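Tuesday, late

I stayed up far too long again with that book Bilal Khasawneh lent me, the one about whether a mind could be copied into a machine and still be the same person. It runs to 547 pages and I have been grumbling my way through it since the start of August, but tonight I got past page 300 and something in it finally caught hold of me. The author thinks we'll all be merging with computers before our grandchildren are grown. I'm not so sure — I can't even merge with my new phone! 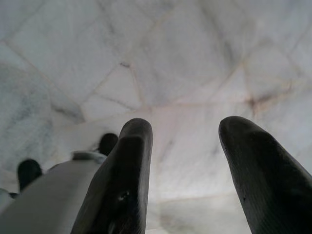

Two dark fingertips on a pale surface.

Nuria Mateos called after supper and we went round and round about it for an hour. She says she'd sign up tomorrow if it meant keeping her mother's recipes and her own good knees (I told her I doubted the knees came with it). I said I'd want to know who pays the electric bill in five hundred years, and she laughed so hard she had to put the phone down.

Must return the book when we're in Celtstead, and ask Bilal what he made of the chapter on dreams. I skipped most of it.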